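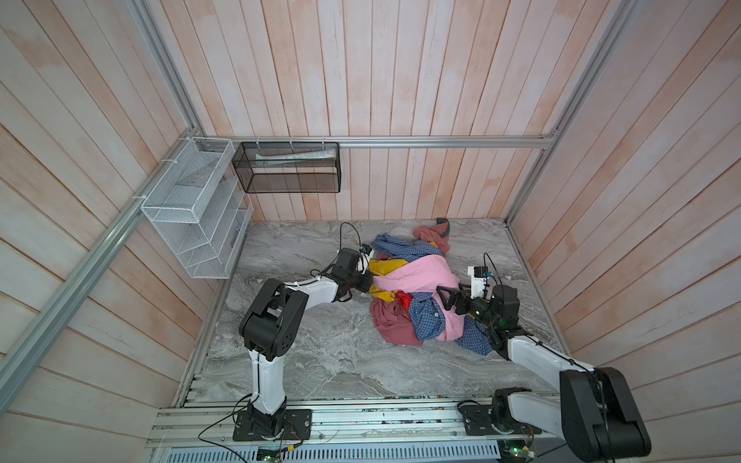 The folding nook, with the wire organizer on the left wall and the black mesh basket on the back rail

Flosbridge Home Help > Laundry and Closets

How do I stop the clean clothes piling up in a small folding nook?

Posted by plankwall on 16/05/2020
Viewed 3000 times

We live in a small rental in Lallier and the only spot I have for folding is a nook with walls on three sides. It is 40 inches across at the front. The walls are painted planks, a washed-out white with some pink showing through, and the surface is one of those gray and white marble patterns. It's a decent surface. The clothes slide on it a bit but it wipes down easily.

My problem is that the clothes come out of the dryer, get dumped in the nook, and stay there. I fold what's on top when I need it. By the time I get to the bottom of the pile the next load is ready and goes on top of the old one. Everything from the bottom has to be shaken out and some of it needs ironing.

What I have so far:

A white wire organizer with slanted compartments on the left wall. I bought it at Guvevby in February thinking each person would get a compartment. It has mostly stayed empty. Folded shirts want to slide down the slant, and if I stack more than a couple of things the stack leans.

A black mesh basket on the back rail. It gets packages and whatever else needs to be off the surface. Socks could go in there, I suppose, but then I'd need somewhere for the packages.

There is no room for a real table and I can't take out the walls. I could put up another rail or some hooks as long as I can undo it when we move.

A load takes me 45 minutes from dump to put away if I do it in one go, and that seems like a lot for one household's shirts and sweaters. I timed it because I was told I was exaggerating. A good part of that goes to picking things up, looking at them and putting them back down somewhere else in the same pile.

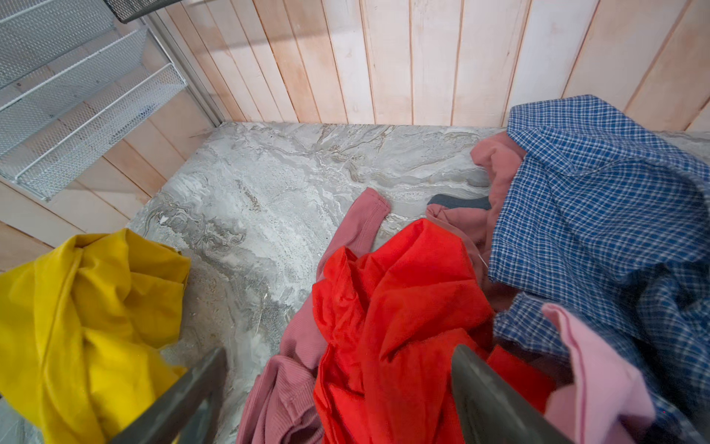 Sorting is the step I'd most like help with. I've tried by person, by type and by which room it goes to, and I keep giving up halfway. What happens is that I pull one thing out, set it to the left and then don't know what belongs with it. The yellow one off by itself on the left is a pile of one, and everything else is still on the right, the red-orange one bunched up on top of the rose ribbed knit and the blue and white check hanging over the side. I don't like the knits being under there. The ribbed ones come out with creases across the front if they sit a while, and I've stretched a sleeve before by pulling it out from under something.

So two questions. Is there an order for folding a mixed pile that goes faster, and is there any good use for a slanted organizer, or should I take it down and get flat shelves? Also open to hearing that I should just do smaller loads.

Thanks for reading.

Posted by three_loads_a_week
Marked as helpful by plankwall

I had a nook about that size in my last place and folded in it for years. I'd say don't sort first. Sorting the whole pile before you fold anything means you handle every piece twice, and in a narrow spot you don't have the room for the sorted piles anyway.

Do this instead.

1. Put the whole load to the right (or whichever side the dryer is on). Keep the left half clear. If there is something on the left already, throw it back on the pile.

2. Pull the knits out first, all of them. Lift off whatever is on top and don't tug by the sleeve. Lay them flat on top of each other on the left, unfolded, sleeves straight. They can wait like that without creasing much.

3. Next take the button shirts and anything woven. That's your check shirt and so on. Put them straight on hangers if you hang them. A hook or a short rail at the front of the nook is enough to hold a load's worth of hangers. If you fold your shirts, fold them now, while the creases from the dryer are still easy to smooth by hand.

4. Fold what remains, mostly tees and soft stuff. These don't care about the order. Fold each one as it comes up and put it on its own person's stack at the back.

5. Fold the knits last. You have the whole surface by then, and a ribbed sweater needs the most space of anything in the load. Lay it face down, bring the sleeves in straight across the back, fold the sides to the middle and then fold up from the hem in thirds. Don't press on the ribs.

6. Carry everything away before the next load comes out. If you can't, don't start the next load.

The last one is the one that fixed it for me. I was running the dryer on its own schedule and the folding could never catch up. Now the wet load sits in the washer until the nook is clear. It can sit for an hour or two without harm. Overnight is too long, it'll smell and you'll be washing it again.

My time for a normal mixed load is 17 minutes. I'm not especially fast, I just don't put things down again once I've picked them up.

On the organizer, keep it but don't use it for folded clothes. Slanted mesh is good for small light things you need to see: socks waiting for their partner, washcloths, the mesh bags for bras, dryer balls, a lint brush. I would keep sweaters off any wire rack. The ends of the wires can catch a loop and then you have a pull in the front of it. Run your hand along the edges and if anything scratches you, it will snag a knit.

Posted by gardengate88

smaller loads. I do one person per load so there is no sorting at all, whatever comes out is theirs and they can fold it themselves or not. Uses more water maybe but I got my evenings back. Also wash reds separately, I had a new red top turn a whole load pink once and had to throw out two good shirts.

Posted by plankwall

To the last answer, we tried one person per load for a bit and the loads were too small to be worth it, but I may go back to it for sheets and towels. The red-orange one has been through the wash plenty of times, but thanks, I'll test the next new one by itself.

To the first answer, is there a reason for hanging before folding? I only hang the dressy things.

Posted by three_loads_a_week

Just that woven cotton sets its creases fastest as it cools and knits are more forgiving. If you fold your everyday shirts then fold them at that step. The order matters more than what you do with them.

Posted by Botha Closet and Shelf

We fit shelves in small spaces, so this is from the installing side.

You can replace the slanted organizer with flat shelves, but measure how far they'd stick out over the surface before you buy. In a nook 40 inches wide a deep shelf on the side wall will get in the way of your elbow each time you fold a sleeve in. Keep a side shelf shallow or put it on the back wall, high enough that a folded stack fits under it with room for your hands.

For a rental I'd look at what holds the organizer up now. If it is fastened to a post and not into the planks you can move it up or down without leaving marks. Raising it would give you back the left end of the surface, which you'll want if you follow the method above. Get a second person to hold it while you refasten it, and check it is level from the front before you tighten anything.

Zip ties are fine for a light basket. I wouldn't trust them with a stack of jeans. If you want to store anything heavy on the wall use a proper bracket and check with your landlord about holes. Painted planks are easy enough to fill but matching an uneven wash is hard, and a patch in plain white will show.

Don't fill the nook with shelves right up to the top, either. Clothes fluff gathers on every flat edge and you have to be able to reach it with a cloth.

For the clothes that slide on the surface, a cotton towel laid out flat will stop it. Cut a piece of rubber shelf liner to go under the towel if the towel moves too. Take both up afterward or they'll turn into part of the pile.

Posted by plankwall

Update. I did the knits-first order with two loads. First one took as long as before, second one was a good deal quicker. The towel helps. I'm going to move the organizer up and use it for socks, and I've asked at Guvevby about a short rail for the hangers. They have one on order and will call me.

Still working on not starting the next load early.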